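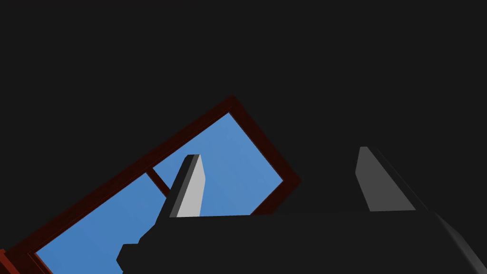

Unit 4: Daylight in small rooms
Course handout, second part of the module "Reading a Room"
Prepared by Ánh Lò, revised 24/03/2021

What you need before you start

Please read the chapter on sun position again. You should also have your own room plan from Unit 3, drawn by hand or on the computer, with north marked on it. Many students forgot the north arrow last time, and then the exercises below are not possible to do.

4.1 Sky light and sun light

In this course we keep two words apart. Sun light comes straight from the sun and makes hard shadows. Sky light comes from the whole sky, from many directions, and its shadows are soft or missing. A window to the north (I speak of the northern half of the world) receives mostly sky light. A window to the south receives both, and the mix changes during the day.

When people say that a room is "dark", they often mean one of two different things. Either there is too little light on the table, or the difference between the window and the wall next to it is too strong. The second problem is called contrast glare. A bright window in a dark wall makes the wall look even darker than it is, and the eye gets tired from going between them. Adding a lamp on the table does not help much in that case. Painting the window wall in a light color helps more, and it is cheap.

4.2 How we measure

The unit is lux, the amount of light that falls on a surface. In class we use the Mesura hand meter. Hold it flat on the table, sensor up, and step back before you read it — your body blocks more light than you think. Take three readings at each point and write down the middle one.

In our practice room, the reading on the desk next to the window was 800 lux under a cloudy sky. Three meters deeper into the room it was much lower, and this is the normal pattern. Light from a side window falls very quickly with distance. The first meters lose the most, and after that the curve becomes flat.

For this course we use 400 lux as our target for reading and drawing by hand. Other books give other targets for other tasks. Write in your report which one you used.

4.3 Sky view

Sit at the point you want to judge, with your eyes at table height. Can you see any sky through the window? If yes, the point receives direct sky light. If no, it receives only light that was reflected from the ground, from other buildings, or from the walls of the room.

The border between these two areas is called the no-sky line. You can find it with a ruler on a section drawing: draw a straight line from the top of the building across the street, under the top edge of your window, down to table height. Everything behind that point is past the line.

From this follows a rule that surprises beginners. The height of the window top matters more for the back of the room than the width of the window. A tall and narrow window can light a deep room better than a low and wide one with the same area of glass.

4.4 The frame and the reveal

The reveal is the side of the wall opening, between the glass and the room. In old houses with thick walls it can be deep. If it is cut at an angle and painted light, it works as a step between the bright sky and the darker wall, and the glare becomes smaller. A dark frame does the opposite, especially with thick bars. Students often choose the frame color from a catalog, on a white page, and do not think how it will look against the sky.

4.5 Case: the Mella apartment

Châu Tô, who teaches the drawing part of this module, measured a one-room apartment in the Mella building for us in May. The plan is on the last sheet. The room has one window, facing east, and a building on the other side of the yard. Please note on the plan where the kitchen counter is, because it was placed past the no-sky line.

4.6 Exercises

1. Draw the no-sky line on the section of the Mella apartment. Then raise the window top by the height of your hand at the scale of the drawing, and draw the line again.
2. Measure your own room at five points, from the window to the back wall. Make a simple curve. Write the weather next to it.
3. Hang a white sheet over the wall beside your window and measure the same points again. Compare the numbers, and then write in a few sentences what your eyes noticed. These can disagree, and I would like to read about it when they do.

Bring the curve on paper. The meters must be returned to the shelf in the drawing room, with the cap on the sensor.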